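Home Blood Pressure Checks: Common Questions
Bidlow Family Practice

Why have I been asked to check my blood pressure at home?
A single reading in the office doesn't tell us much. Many people run higher in a clinic than they do in their own kitchen, and a smaller number run lower. A set of home readings gives your nurse a better idea of what is normal for you.

How long do I need to do it?
Most patients are asked for 6 days of readings. Take 2 readings each morning and 2 each evening, a minute apart, and write down all of them. Don't leave out the ones you think look wrong.

Do I have to buy a monitor?
No. The practice lends out upper-arm monitors from the front desk at Bidlow and from the Werkent branch. There is no charge. Please bring the monitor back with its cuff and tubing when you return your sheet.

Can I use a wrist monitor?
We prefer an upper-arm cuff. Wrist models are easy to hold at the wrong height, and that changes the number. If a standard cuff doesn't fit your arm, ask for the large one. 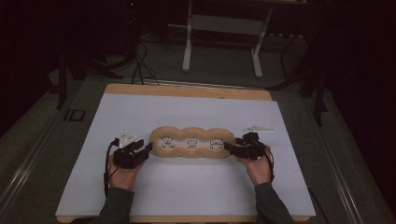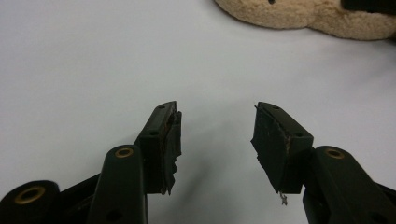
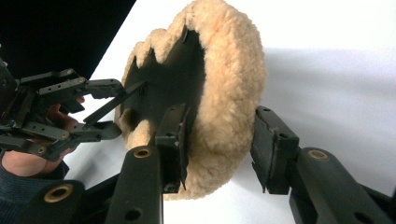 Should I take my tablets before or after the morning reading?
Take the morning reading first, then your tablets, unless your nurse has told you something different. Keep to the same order every day.

What should I do before a reading?
Sit in a chair with your back supported and both feet flat on the floor for five minutes. Rest your arm on a table at about chest height. Avoid coffee, smoking and exercise for half an hour beforehand, and go to the bathroom if you need to. Don't talk while the cuff is inflating.

One of my readings was very high. What now?
Rest for a few minutes and repeat it. If the top number is still 180 or more, or the bottom number is 120 or more, call us the same day. If you also have chest pain, trouble breathing, weakness, confusion, or changes in speech or vision, call 911.

My pulse was 69. Is that okay?
A resting pulse between 60 and 100 is usual for adults. Tell us if the monitor shows an irregular heartbeat symbol more than once.

Where do I send my sheet?
Hand it in at either desk or upload it through the patient portal. Sheets left at the Starketach pharmacy are collected at noon and reach us the next working day.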